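Restaurant Operations, Unit 13
Reading and Writing a Menu
Flirnmont Hospitality Program
Handout revised 2005-12-15

Please read this before class and bring a real menu with you. Any menu will do: a diner, a hotel coffee shop, the pizza place near your apartment. Takeout menus are wonderful for this because they have to do all their selling without a server standing there.

What we covered last time

We finished with standard recipes and portion control. You should be able to take a recipe card, cost each ingredient, allow for trim and cooking loss, and come out with a plate cost. If that still feels shaky, redo the roast chicken card from the last packet. Everything below leans on it.

Two numbers for every dish

A menu item has a contribution margin (menu price minus plate cost) and it has a popularity (how many of them went out the door compared with everything else in its category). You need both. I love this part of the course, because once you start looking at menus this way you can't stop, and your friends will get tired of eating out with you!

Food cost percentage is the number most kitchens talk about, and you'll be asked for it at every job you ever have. Keep in mind that you take dollars to the bank. A steak with a high food cost percentage may leave far more money behind than a bowl of pasta with a very low one. Look at the percentage, then look at the margin, then decide.

Worked example: the Rerner lunch counter

Rerner is a small lunch room with a short menu and a loyal crowd. We have its sales sheet for one stretch in July, with 500 main items sold. Of those, 254 were the soup and half sandwich. The chicken pot pie sold 13.

Soup and half sandwich: 254 divided by 500 is 50.8 percent of the mix.
Chicken pot pie: 13 divided by 500 is 2.6 percent of the mix.

So one item is carrying half the room. Is that good news? It depends on the margin. If the soup plate leaves a healthy margin, protect it: same bowl, same bread, same spot on the menu. If it leaves very little, Rerner is working hard for small money, and the other items need help.

Now the pot pie. Most of you will want to cut it, and you may be right. Before you do, check these:
Is the margin high enough that a few more sales would matter?
Does it share ingredients with something that sells? (The chicken and carrots were already in the soup.)
Who orders it? A slow item can be the reason a table of four picks your place.
Was it July? Hot pie in hot weather is a hard sell, and the same sheet from a cold month might look very different.

The last one catches people every term. Never judge a seasonal dish from one sales period.

The four boxes

Draw a square and divide it into four. Popularity runs up the side, margin runs along the bottom.

High popularity, high margin: leave it alone, keep quality tight, try small price increases.
High popularity, low margin: look at portion size and garnish, or pair it with a profitable side.
Low popularity, high margin: rename it, move it, have servers talk about it.
Low popularity, low margin: replace it, unless you have a good reason to hold on.

Only compare dishes inside the same category. Desserts against desserts, appetizers against appetizers. Putting a brownie up against a rib eye tells you nothing.

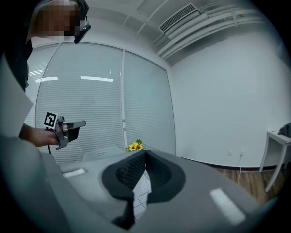 A headset with its microphone boom curving toward the mouth.

Writing the descriptions

This is where the fun is. A menu description has to tell the guest what is coming, and it has to make them hungry. Start with the facts: the main ingredient, how it is cooked, what comes with it. Then add one detail that a guest could taste or see. One is plenty.

Weak: "Delicious fish served with our amazing sauce."
Better: "Pan-fried trout with brown butter and lemon, green beans, boiled potatoes."

Read both out loud. The second one is longer on information and shorter on bragging, and a server can answer questions from it. Words like delicious, famous, mouthwatering and to die for take up space that a real ingredient could use.

Accuracy matters a great deal. If the menu says fresh, the item can't come out of the freezer. If it says homemade, somebody in your kitchen made it. If you name a farm or a region, you need invoices that match, and when the supply changes the menu changes too. The same goes for weights – and say whether a weight is before cooking.

Compare the two menus in your packet

Sito and Krasniqi serve nearly the same kind of food at nearly the same prices, and the menus could hardly be more different.

Sito puts everything on a single card. Prices sit at the end of each description in the same type as the words, with no dotted lines. Your eye goes to the food first. The drawback is that there is no room for specials, so they end up clipped over the desserts.

Krasniqi uses a folded menu with long lists and a column of prices down the right side. It is very easy to find things, and regulars like that. It also invites guests to run a finger down the column and order the cheapest entree. Notice, too, how the grilled items are split between the inside left and the back. A guest who only reads the inside would never know about the lamb.

I don't think either one is wrong. Krasniqi has a big family trade and needs the variety. What I'd like you to look for is whether the layout is helping the dishes the house most wants to sell.

A few layout notes that didn't fit elsewhere

Print size: take the proof into the dining room in the evening, with the lights where they will be during service. Type that looks elegant on a desk can be unreadable at a corner table.
Boxes and borders: use 2 at most on a page. A page full of boxes has no emphasis at all.
First and last in a list get noticed more than the middle, so don't bury a good dish there.
Spelling: check every foreign term, and then have a second person check it.

Homework

Take the menu you brought and choose one category. Rewrite every description in it using only what you know to be true about the dish. Then make one change to the layout and write a paragraph on what you expect it to do. You won't have the sales figures, so say what figures you would want and for which period.

Next unit: beverage lists, and why the house wine needs as much thought as the rest of the list. Bring your calculators.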